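Irnano 叠方块数据集:夹爪松开故障版说明

版本 1.3,二月更新
维护人:Parviz Ranjbar
故障调查:Adesuwa Bassey,Saeed Kordestani
安全检查:Elmarie Nkuna

请先读这一段

如果您在一月以前下载了本数据集,请不要继续使用里面的 success 字段。这个字段在一部分片段里是错的。错误的来源是夹爪的状态信号,我们在下面详细说明。图像和关节数据没有受影响,不需要重新下载,只需要换掉 labels 文件夹。

数据集的内容

本数据集一共有 2,596 个片段,全部在 Polesach 实验室的同一张白色工作台上录制。任务是用一只机械臂把彩色方块一个一个叠起来。台面上有一个用黑色胶带围成的方框,塔要建在方框里面。方框旁边另有一条直的黑色胶带,是我们对准相机时用的参考线,与任务没有关系。

每个片段从机械臂离开起始位置开始,到它退回起始位置为止。一个片段只包括一次抓取和一次放置,所以叠一座四层的塔会产生好几个片段。同一座塔的片段有相同的 tower_id。

故障的经过

最早发现问题的是 Shahram Asadi。他用旧标签训练了一个判断放置是否成功的小模型,模型在第四层的表现很奇怪:有些塔已经倒了,标签仍然写“成功”。开始我们以为是他读错了行号,后来检查了原始录像,确认是标签的问题。

原因如下。控制程序发出“张开”命令以后,夹爪会回复一个状态 OPENED。我们原来认为,收到这个状态时手指已经离开方块。事实是,固件在电机开始转动时就回复 OPENED,并不等手指到达位置。如果手指内侧的垫子和方块之间摩擦比较大,方块会跟着一侧的手指移动一小段。这时候机械臂已经收到信号,开始向上抬,于是最上面的方块被带歪,或者整座塔被带倒。

旧的标注脚本在收到 OPENED 的那一刻读取结果,以后发生的事情它不看。所以塔在抬臂过程中倒下时,脚本已经写完了“成功”。

第二个问题比较小,但是与安全有关。塔倒下以后,方块有时会落到机械臂底座旁边。有一次操作员伸手去捡,而程序还没有停止,机械臂正在返回起始位置。没有人受伤。Elmarie Nkuna 要求我们当天停止录制,直到联锁改好。这个要求是对的,我们早就应该这样做。

重新标注的结果

我们把所有可疑的片段挑选出来,一共 924 个。条件是:收到 OPENED 和开始抬臂之间的时间太短,或者抬臂时腕部的力有突然变化。每个片段由两个人分别看完整录像,意见不同时由 Parviz Ranjbar 决定。

确认为失败:660 个
无法判断:107 个
其余的片段保持原来的“成功”标签

无法判断的片段,主要是因为夹爪挡住了塔,看不见最上面的方块最后停在哪里。我们没有删除它们,只在 outcome 字段写 unknown。请您在计算成功率时把它们排除,或者单独报告。

字段说明

tower_id:塔的编号
layer:这一次放置的层数,最下面是 1
block_color:被抓取的方块颜色
t_opened:收到 OPENED 的时间,单位是秒
t_lift:开始向上抬臂的时间,单位是秒
outcome:success、fail 或 unknown,由人工或新脚本给出
fail_type:drag(方块被手指带走)、tilt(放下后歪斜)、collapse(塔倒下),只在失败时填写
old_success:旧标签,保留是为了方便比较,请不要用来训练

关于 tilt 请注意:各层方块的边不完全对齐是正常的,不算失败。只有最上面的方块不能稳定停住时,才标为 tilt。我们在标注的前几天对这一点理解不统一,后来统一了标准,并把那几天的片段重新看了一遍。

已经做的修改

控制程序现在不再相信 OPENED。它读取手指的实际位置,两根手指都到达张开位置以后,再等待半秒,然后抬臂。抬臂的第一段改为慢速。如果腕部的力超过阈值,机械臂停在原处,由操作员检查以后才能继续。

工作台边增加了一个确认按钮。操作员必须先按下停止,看到指示灯变红,才可以把手伸进工作区域。恢复运行需要另外一个人在控制台确认。这个步骤有点慢,但是请不要绕过它。

Jilthorpe 的同事也使用同样的控制程序,我们已经把修改发给他们。他们的数据不在本数据集里面,我们没有检查过。

录制时的工作台

四层的塔从下到上是红、黄、绿、绿,这种顺序在失败片段里出现得比较多,可能只是因为我们录得比较多。抓取时请注意手指内侧浅灰色的垫子,它们从两边贴着方块,上面所说的 drag 就发生在这个位置。
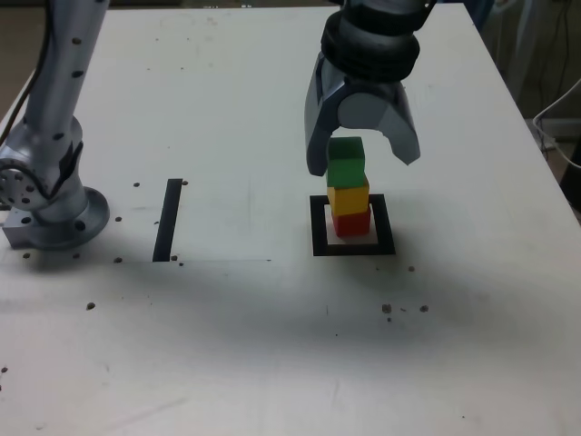
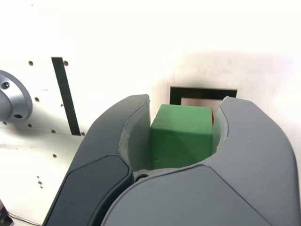 已知的限制

1. 所有片段使用同一只夹爪。垫子磨损以后摩擦会改变,我们没有记录每天的磨损情况。所以 drag 的比例不能直接用到别的夹爪上。

2. 一部分图像的曝光偏高,白色台面接近全白,方框附近的细节比较少。我们没有做后期处理。

3. 力的数据在最早的一批片段里没有时间同步,误差可以达到两帧。如果您需要准确的接触时刻,请只使用 sync 等于 1 的片段。

4. 失败是自然发生的,没有故意制造。因此三种失败类型的数量很不平衡,collapse 最少。

怎样从旧版本更新

先备份旧的 labels 文件夹,然后用新的文件夹替换它。运行 tools 里的 check_labels 脚本,它会逐个比较片段编号。如果脚本报告缺少编号,通常是旧版本没有下载完整,请重新下载缺少的部分。用旧标签训练过的模型建议重新训练,只做微调可能不够,Shahram Asadi 试过微调,模型在第四层仍然过于乐观。

使用和引用

研究和教学可以自由使用。如果用于真实机器人的控制,请您自己先做安全评估,我们的阈值是按照 Polesach 的设备调整的。引用时请写明版本号,因为 1.2 和 1.3 的成功率不能互相比较。

发现标签错误时,请写信给 Parviz Ranjbar,并附上 tower_id 和 layer。如果是安全方面的问题,请同时抄送 Elmarie Nkuna。英文和中文来信都可以,中文的回信可能会慢一两天。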